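Nusley handover collection: morning safety checklist, with comments
Redthorpe site, second table. Filled in by whoever opens the session and read over by Isamu Fujimoto before the arm is enabled.

Please write your comments in proper sentences if you can bear to. The ticks tell us that a thing was looked at, but it is the comments that people go back to in the winter when they are trying to work out why one batch of examples trained so badly and the next one trained so well.

Session: June, morning, start 9.40
Task: card pack handover, person to hand and hand to tray
Episodes kept before today: 2,574
Collection closes at: 3,613

1. FLOOR AND WALKWAYS

1.1 Yellow floor tape present and stuck down
OK. I pressed the corners down with my shoe while I was there. It holds very well on this carpet, much better than the stuff we had at Mimbridge, which used to come up every time somebody wheeled a case over it.

1.2 Barrier posts out, belts fastened
OK. Please do check that the belt has clicked home, as it can look fastened when it is only resting in the slot. I have caught myself out with this more than once.

1.3 Cables clear of where people walk
Needs attention. White cables are looped on the carpet at the front of the table, on the robot's side. They aren't in the path to the chair, so I have let the session go ahead, but I would love to see them gathered up and tied before the afternoon crew arrives. Ties are in the Tsuchiya crate.

1.4 Drawers shut
Not OK at first look. The drawer under the front edge was open, with wrapping in it. It's a lovely handy place for the wrapping and I do understand the temptation, but an open drawer beside a moving arm is a shin waiting to be barked. Empty it at the break and push it to.

2. THE ARM

2.1 Emergency stop pressed, released and pressed again
OK. Arm dropped out both times.

2.2 Joints moved slowly through their range by the operator
OK. No grinding, no warm smell. The wrist felt a touch stiff at the beginning and eased off after a few turns, much like my own.

2.3 Fingers open and close fully, nothing caught between them
OK. Have a good look at the finger joints in decent light. We found a curl of clear film in one last month, and it had been spoiling the grip for a whole afternoon, which cost us 21 episodes that all had to be marked as bad.

2.4 Speed limit set to handover, not to tray filling
OK. Read the number aloud to the second person, please, even if you feel silly doing it.

3. THE PERSON OPPOSITE

3.1 Seated, feet flat, chair not rolling
OK.

3.2 Sleeves short or rolled, no lanyards, no dangling jewellery
OK. Short sleeves today.

3.3 Knows to let go when the fingers close, and never to tug
OK. We talked it through again over a cup of tea. If the hand takes the pack crookedly, let it. A crooked grasp is a perfectly good example as long as it is labelled as one, and the learning side tell us that they want more of them.

3.4 Pack offered by its edge, with the fingers well back
OK. Everyone offers things a little differently, some high and some low, some across the laptop and some round the side of it. Please don't coach people into doing it all the same way. The variety is precisely what we are after, so long as the fingers stay back.

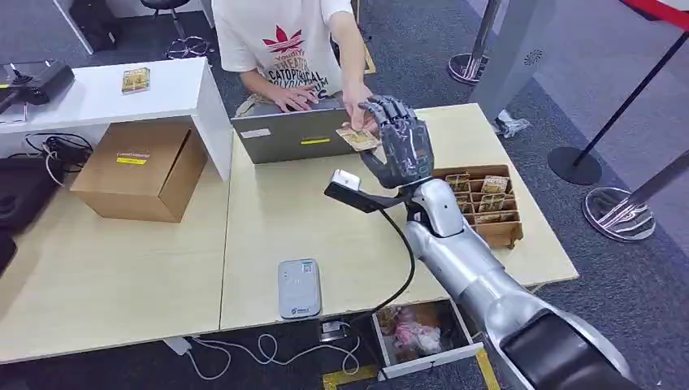
4. THE TABLE

4.1 Tray level, dividers seated
OK. Give each divider a gentle push downwards. When one rides up, the pack leans, and the hand learns to place things leaning.

4.2 Scanner and its cable out of the arm's sweep
Needs attention. The scanner was lying close by the wrist, with its cable running over the front of the table. I'd like it to have a fixed home further to the left. Isamu has said he will mark a spot for it.

4.3 Spare packs in one place
Partly. There was one on the white desk as well as those in the tray. No harm to anyone, but a stray pack confuses the count at the end of the session.

4.4 Laptop steady and recording light checked
OK. Recording confirmed by playing back the first 2 episodes in full, both views in step with each other.

5. BEFORE YOU SAY GO

5.1 Second person named and within reach of the stop
OK. Isamu Fujimoto until noon.

5.2 Items marked "needs attention" copied to the board
Done: cables, drawer, scanner. The drawer is to be dealt with first.

5.3 Passed to run
Yes, with the comments given. Next look at the floor at 11.15, and the wrist again after lunch.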